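ホーム　ニュース　研究紹介　技術資料　採用情報　お問い合わせ

研究ニュース
2019年12月7日
この記事は6分で読めます

多指ハンドによる制御盤操作の新手法を発表　把持の「ほどき方」を動作計画に組み込む

株式会社Jerisは、Ntuli研究所と共同で、多指ロボットハンドを用いて電気制御盤の操作器具を扱うための動作生成手法「Tramero」を開発し、検証試験の結果を取りまとめた。試験は11月に実施され、既設の盤面に改造を加えない条件のもと、回転式スイッチおよび押しボタンの操作について合計102回の試行を行った。

受変電設備や工場の動力設備では、遠隔監視の導入が進む一方、盤面に取り付けられた切替スイッチや押しボタンの操作は、依然として現場の担当者に委ねられている例が多い。設備の更新時期が揃わないことから、通信機能を備えた新型の盤への一斉切替は容易ではなく、人が使うことを前提とした操作器具をそのまま扱える自動化技術が求められてきた。

従来の検討では、平行二指のグリッパに専用の治具を取り付け、対象となる器具ごとに交換する方式が主流であった。この方式は単一の器具に対しては安定した動作が得られるものの、回転、押下といった異なる操作が一面の盤に混在する場合、治具の交換に要する時間が全体の作業時間の大半を占めるという課題があった。Jerisはこの点に着目し、治具を用いず、指の構えを切り替えることで複数の操作に対応する方針を採用した。
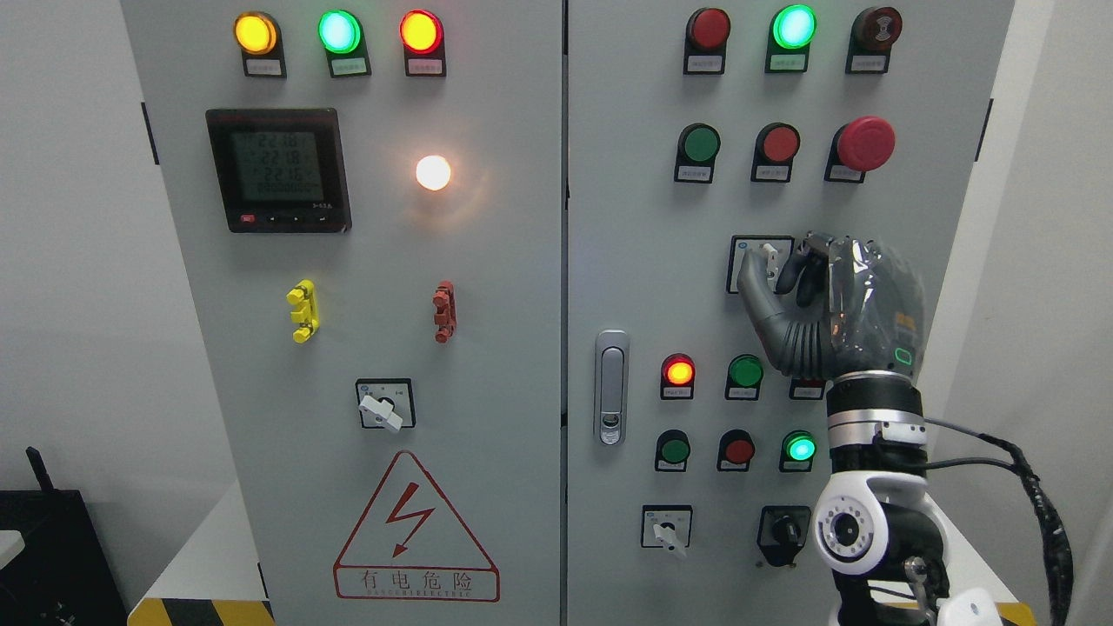 盤面中央の回転式スイッチのレバーを把持する多指ハンド

Trameroの特徴は、操作の開始から終了までを2つの段階に分けて扱う点にある。第一の段階では、盤面の画像から対象器具の種別と位置を推定し、あらかじめ登録された指の構えの中から候補を選択する。第二の段階では、指先が器具に触れた後の関節の負荷変化をもとに、手首の姿勢と各指の曲げ量を逐次補正する。画像による位置推定に多少の誤差が残る場合でも、接触後の補正により操作を継続できる構成とした。

回転式スイッチの操作では、レバーを複数の指で包むように把持し、手首を回転させる。把持そのものよりも困難であったのが、操作後に指を離す動作である。器具の間隔が狭い盤面では、指を一斉に開くと隣接するボタンに接触するおそれがある。このため、指を開く順序と手首を後退させる方向を、把持の計画と同時に算出する処理を新たに加えた。研究所ではこの処理を「離脱計画」と称している。

検証用の盤は、左右二枚の扉に表示灯、押しボタン、回転式スイッチ、デジタル電力計を配したもので、右扉には非常停止ボタンも備わる。試験では通電状態を保ち、表示灯の発光が画像認識に与える影響についても併せて確認した。点灯中の表示灯は周囲の扉面に光のにじみを生じさせ、器具の輪郭抽出を妨げることがある。今回の手法では、露光条件の異なる2枚の画像を組み合わせることで、点灯と消灯のいずれの状態においても器具の外形を推定できるようにした。

非常停止ボタンについては、操作対象から除外したうえで、計画段階において周囲に進入禁止の領域を設定した。他の器具より手前に突出しているため、腕や指の通過経路と干渉しやすく、誤って押下した場合の影響も大きい。領域の大きさは盤の図面から自動で算出されるが、現場の判断により拡張することも可能である。
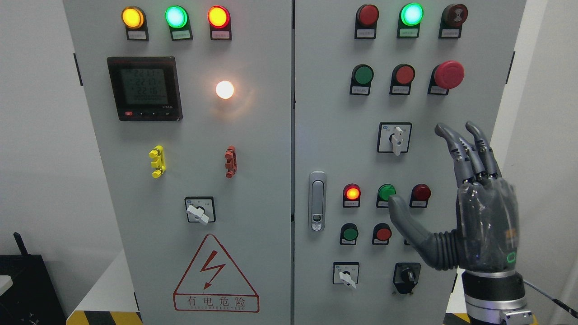
右扉の表示灯に親指を当てた状態のハンド

指の使い分けに関しては、親指を横に伸ばし、他の指を盤面に沿わせる構えについても評価を行った。器具が縦横に並ぶ盤面では、人差し指で正面から接近するよりも、手のひらを器具の脇に置き、親指で触れる構えのほうが腕の移動量を抑えられる場合がある。他方、この構えでは人差し指および中指が上段の器具に近づくため、進入禁止の領域との関係を個別に確認する必要がある。どの構えを優先するかは器具の配置によって異なり、現時点では計画時に複数の候補を比較して決定している。

試験の結果、把持後の位置ずれに起因する操作の中断は、接触後の補正を行わない条件と比較して減少した。残る中断の多くは、レバーの初期角度が登録済みの構えの想定範囲を外れた場合に生じており、構えの追加登録と角度推定の改善が今後の課題となる。また、手袋状の保護具をハンドに装着した際の接触検出の精度についても、引き続き検討を要する。

なお、動作の記録と解析には、Jerisが社内で運用する記録基盤「Hokix」を使用した。画像、関節角度、負荷の各データを同一の時刻軸で保存し、試行ごとに離脱計画の内容と実際の指の軌跡を照合している。評価に用いた手順書および器具配置の図面は、共同研究の契約に基づき、希望する研究機関に対して個別に開示する予定である。

両者は今後、扉の開閉を伴う作業や、器具の銘板を読み取って操作対象を特定する機能へと検証の範囲を広げる方針である。詳細な評価結果は、Ntuli研究所の技術報告として公開を予定している。

本件に関するお問い合わせ：株式会社Jeris 広報担当（お問い合わせフォームをご利用ください）
© Jeris　無断転載を禁じます　｜　ページの先頭へ戻る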